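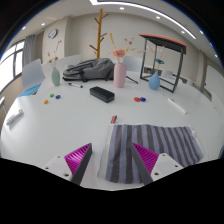 The round table with the small whiteboard things in the middle and the dried flowers behind.

Small things on a big table: tips for the whiteboard corner

We have in our workroom one large white table, and everybody puts everything on it. In the morning it is a table for planning, later for sewing, and in the evening for homework. I wrote these tips first for my own family and then for the neighbors in Arkiddale, who asked me how I keep magnets and markers from disappearing. Take what you can use.

Magnets

Round magnets roll when they stand on the edge, and then they go under the radiator. Lay them flat. If two of them stick together, slide one sideways off the other. Do not pull them with your nails, I broke a nail this way in August and it was painful for a week.

A lid from a jam jar is a good home for magnets if it is a steel lid, as they hold to it by themselves. Keep them away from bank cards and from the sewing machine needles. I tried also a magnet strip from Nusetti, 35 cm long, glued inside the cabinet door. It holds well but the glue needs a full night before you put any weight on it.

If you use colors for meaning, write the meaning on the board in one corner. In our house green is for shopping, orange is for school and blue is for bills. Red we argue about.

The eraser

A black eraser does not show how dirty it is. Rub it over a sheet of white paper. If it leaves a gray line, it is time to clean. Take it outside, hit it against a wall two or three times and then brush the felt with an old toothbrush. If the felt can be removed, wash it in warm water with a drop of dish soap and let it dry flat until the next day. A damp eraser makes the board look cloudy.

Markers and pens

Store board markers lying down. When they stand with the tip up for a long time the ink goes away from the tip, and people throw out a marker which is still good. Push the cap until you hear the click. Loose caps go in the same place always, even if you do not know where the marker is. It will come.

Keep ordinary pens in another cup. One time somebody wrote on our board with a normal pen, and I cleaned it with rubbing alcohol on a cotton pad, 70 percent. It came off at the second try. On a painted table test the alcohol first in a place that is not seen.

The towel

I keep a striped towel on the table whenever the markers are out. Dark stripes hide the ink marks, so for this job I choose dark gray before any light color. Put it under your hand when you write, or under a cup. Wash the towel alone the first time, and do not use fabric softener, it makes the cotton slide over the water and not drink it.

Dried flowers in vases

Dried stems need no water, but they need air and they collect dust. A hair dryer on the cold and slow setting is best, held one arm away. Light vases like the pink one or the sage green one fall easily if they have only thin stems in them. I pour in a handful of clean sand, and they stay. Set them at the back of the table, where no sleeve can catch them, and out of strong sun if you want the pink blooms to stay pink.

A stand with thin legs can scratch a white surface. Stick small felt dots under the feet. The ones from Gittins come 96 in a packet, too many for one house, so share with somebody.

Bags

A backpack on the table brings in sand and crumbs from the street. I know it, and still there is one on our table most days. At least lay it on its side so it does not tip over onto the vases, and wipe the place when it goes. For gray marks from the straps I use baking soda on a damp cloth, small circles, light hand.

Last update 17 July 2022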